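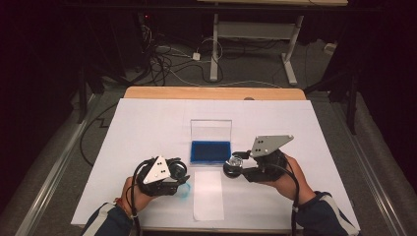 Kenza Abdel Hamid

Tap Water Hardness and Scale in Student Kitchens
Project report, Environmental Chemistry II

1. Background

My project began with the kettle in our shared kitchen on Wonetti Street. By April it had a thick gray-white crust on the inside, and the people in the building across the river told me theirs was nearly clean. Both buildings are on the city supply, but they are fed from different sources. Ours comes from the Guvum wells, which draw on limestone. Theirs comes from the Shawky reservoir, which is mostly rain and snowmelt.

Hard water contains dissolved calcium and magnesium. When it is heated, some of the calcium comes out as calcium carbonate and sticks to the nearest surface. I wanted to find out how different the two supplies were, and whether letting the tap run before filling a container made any difference to the result. My roommate was sure that it did.

2. Method

I collected water from the cold kitchen tap in each building, in the morning before 8 a.m. and again in the evening. Bottles were rinsed three times with the water being sampled, filled to the top and capped. For the "run" samples the tap was left open for two minutes first. For the "standing" samples I took the first water out.

Hardness was measured by titration with EDTA at pH 10, using Eriochrome Black T as the indicator. The color goes from wine red to blue. The end point is slow when the water is cold, so all samples were left to come up to room temperature. Souad Abdelaziz did the second titration on every sample without seeing my result. Where we disagreed by more than 0.2 mL we both repeated it.

For the scale test I evaporated equal volumes of each water and weighed what was left.

3. Results

The Guvum water had a mean hardness of 146 mg/L as calcium carbonate in the run samples. The standing samples were within the error of that figure. The Shawky water was much softer, at around 2 degrees on the German scale, and again there was no difference between run and standing samples. Morning and evening samples also agreed.

The residue from the Guvum water was white and powdery and fizzed when vinegar was dropped on it, as carbonate should. The Shawky residue was too thin to scrape off properly, so I have not given a weight for it.

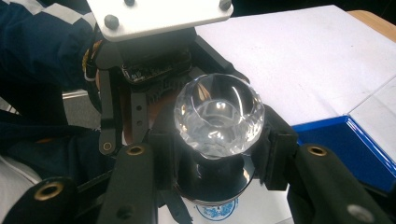 Spots on dishes were the complaint I heard most in our building, more than the kettle. A drop of hard water that dries in place leaves its minerals behind as a ring. Shape matters a good deal. On a plain tumbler the water runs down and most of it leaves, but a clear cup with a thick wall cut into small facets, like this one, has a lot of edges where drops can sit. The smooth inside of the bowl is easier to wipe. I did not measure spotting, and it would make a good follow-up.

4. Discussion

My roommate was wrong about running the tap. Hardness is set by the source, and a short stay in house pipes does not change it much. Running the tap is a sensible habit for lead or copper in old plumbing, but that is a separate question.

The main weakness is the small number of taps. I had one in each building. Brallel Hall gets a blend of both supplies and I had hoped to include it, but I could not get in before the end of term.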